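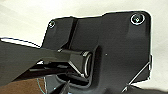

Search this site Enter keywords Go
Print this page | E-mail this page

Clumley Kitchen Project – Progress Report for September
Prepared by Nghĩa Đào for Alistair Pringle, Lotasport

Dear Alistair,

This report covers the work done in the Clumley kitchen from the last payment until the end of September. You asked me to write shorter than the last time, so I leave out the painting, which was already accepted.

Cabinets and countertop

The base cabinets from Stindus are all fixed to the wall and leveled. The white countertop is on. We had a delay of four working days at this stage, for the reason that the first slab was delivered with the wrong length and Stindus had to cut a new one. They did not charge us for the second delivery. Định Lương checked the level again after the slab was placed, and he corrected the feet under two cabinets near the window.

The joint between the countertop and the wall is not sealed yet. We will do it after the plumber has finished, so that the sealant does not have to be cut open again.

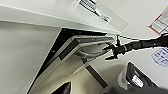

Appliances

The built-in appliances were delivered on a Wednesday and put into their openings the next day. The power was connected by the electrician and the certificate is in the folder which Oona Halonen keeps. One door needs a new adjustment of the hinge. It can be used, but I would like that it closes with the same feeling as a door in a normal home, as the people from Mạch will use this kitchen to practice daily cooking, and some of them have weak hands. For the same reason we chose handles that do not stand out from the front. The user group tried both types in the showroom and the preference was clear.

The instruction books are in English only. Cường Mai is preparing a one-page sheet in Vietnamese for each appliance, with large letters.
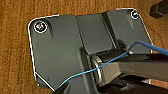
In the budget we had 200 dollars for the surfaces that are not part of the countertop, and we spent 175. Oona compared three samples before the order: a plain white, a gray and a wood tone. The white was the cheapest, but everybody who visited said that the room already has enough of it. The wood tone is a warm orange-brown with a fine, streaky grain, and on closer look it has small flecks, some darker and some lighter. I was at first not sure about these flecks. Now I think they are practical, for crumbs and small marks are less visible on them. The remaining 25 dollars I ask to keep for the sealant.

Drawers and small items

The runners are mounted and every drawer opens to its full length. Two of them were stiff in the first week, and Định exchanged the screws for flatter ones.
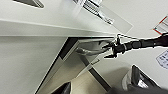

We have not decided yet what goes into which drawer. My proposal is to keep the tools for daily use near the countertop edge where people stand, and the heavy things lower. Cường would rather wait until the first cooking group has worked there for some sessions, and then move things according to what they reach for. I agree with him, but labels should not be printed before that. The drawer inserts cost 116 dollars and are not ordered for the same reason.

Open points

– Sealing of the countertop joint, after the plumber
– Hinge adjustment on one appliance door (Stindus will send a person)
– Vietnamese sheets for the appliances
– Decision about the drawer inserts

I would be thankful for your answer about the 25 dollars before the next order goes out. If you wish to see the kitchen yourself, Oona is there every morning until 11:30 and can open for you.

With kind regards,
Nghĩa Đào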